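Fallari Community Help > Driveways and Paving > Sealing and Repair

Asphalt drive losing its fines – seal now, wait, or overlay?

Asked by Jhonatan Salazar

I look after a private access road and turnaround shared by several houses. The surface is a single lift of dense-graded hot mix on compacted stone, 12 years old, never sealed. Traffic is passenger cars plus one garbage truck a week. Drainage is adequate. There is no alligator cracking that I can find on foot, and no potholes.

My concern is the surface texture. The binder has gone from black to gray and I can feel grit under my shoes near the low side. After rain there is a small fan of sand at the outlet of the gutter. I take this to be raveling in an early stage, but I don't know where normal weathering ends and raveling begins.

I have one quote for two coats of a coal tar emulsion and one for an asphalt emulsion with sand. The first contractor says the second product is "paint." The second contractor says the first product is banned in his county. Neither one wanted to discuss surface prep. A third firm, Stimero, came out and recommended a full overlay without getting out of the truck.

Questions:

1. Is there a test a non-engineer can do to decide whether the surface still has enough binder to be worth sealing?
2. Is there any point in sealing in cold weather, or do I wait until March or later?
3. Does an overlay make sense on a pavement with no structural cracking?

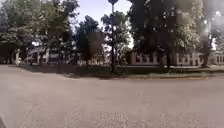 Iași Road turnaround, December 27, 2022

Additional detail, as requested in the comments. The road has a raised edge on one side with lawn behind it, so an overlay would reduce the edge reveal, and I would have to check that runoff still stays on the pavement. Pavement thickness from the one core I have is 3 inches. The core was taken at the entrance and may not represent the rest. No striping is planned.

Answer 1 (accepted)
Posted by user Bălan

Weathering and raveling are the same process at different depths. The usual working distinction is this: if only the fine material and the binder film have worn away and the coarse stone is still firmly held, it is weathering. Once coarse stones are coming loose, it is raveling.

For your first question, do two checks.

Screwdriver check. On a dry day, drag the tip of a flat screwdriver across the surface with moderate hand pressure. If you get a scratch and a little dust, the matrix is sound. If pieces of stone pop out, sealing alone will not hold it together. Repeat at 10 locations, including the low side and the spot where the garbage truck turns its wheels.

Water check. Pour a cup of water on the surface. If it beads or sits, the surface is still fairly closed. If it soaks in within a minute or so, the surface is open and a sealer will go down heavier than the quote assumes. Ask for the application rate in writing.

On season: wait. Emulsions cure by losing water. Most data sheets call for 50 degrees and rising, with no freeze overnight. March is too early in a cold climate whatever the contractor's calendar says. Go by overnight lows.

On the overlay: no, from what you describe. An overlay restores ride and adds structure, and you haven't reported a problem with either. Fill any cracks wider than a quarter inch, clean with a blower and a stiff broom, then seal.

Check your local rules on coal tar before you compare prices. Several states and many towns prohibit it.

Answer 2

I used the Joltance sealer in pails on my own driveway, looked good for one winter. Would not do a whole road by hand. It was more than 109 dollars just for squeegees, tape and gloves.

Answer 3

Agree with Bălan on the overlay. One correction – the water check gives a false result on a surface with oil drips, so keep away from places where cars park. Get a second core at the truck turning area before spending anything. A single core at the entrance tells you about the entrance.

Comment from Jhonatan Salazar: Screwdriver check done. Dust only, except two spots on the low side where small stones came out. Will core near there and ask for spring quotes.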